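Gralluvby Teleop Kit with Promby Practice Kitchen
Sold by Okden | In stock | Last updated October 2026

If you've ever tried to explain "pull the door open by the knob" to a robot in code, you're going to have a good time with this one. Gralluvby lets you do the job yourself, from your desk, while the arm copies your hand and the software keeps every move as a demonstration you can train on!

The hand controller is small and light, with a squeeze trigger for the fingers and a thumb button that pauses the recording (we use it constantly). Plug it in, pick a task in the Promby kitchen, and start. Promby is fully simulated, so you can bump the counter all afternoon and only your pride gets hurt. We love the gripper view for close work. You steer toward a cabinet knob with both fingers in sight and line up the gap before you squeeze.
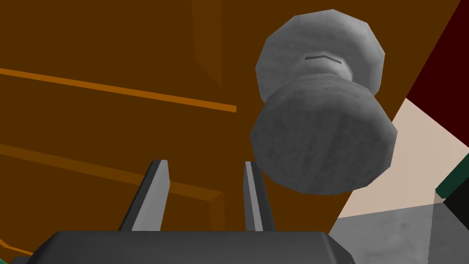

Knobs were what sold me, writes Xinyi Yan. I'd been coming at them too fast and from too high up, and after 20 tries with the slow mode on I had demos I wanted to keep. My one wish is a left-handed grip.

A left-handed grip is on our list, and we'd love to hear from more lefties about the shape. Slow mode, by the way, is in every kit. Hold the side button and big hand motions turn into small, careful ones at the fingertips.

What you get
Hand controller with cable
Desk stand
Promby Practice Kitchen, 23 tasks (doors, drawers, knobs, switches)
Storage for 80 demonstrations per task, with replay and trim
Export to the Cui training format

Already own a Cui arm? The same controller drives it, and there's a hand-guiding mode too, where you hold the real arm and walk it through the motion. Run the Cui setup once before your first session and keep the stop button within reach.

Spare cables and trigger springs are sold separately.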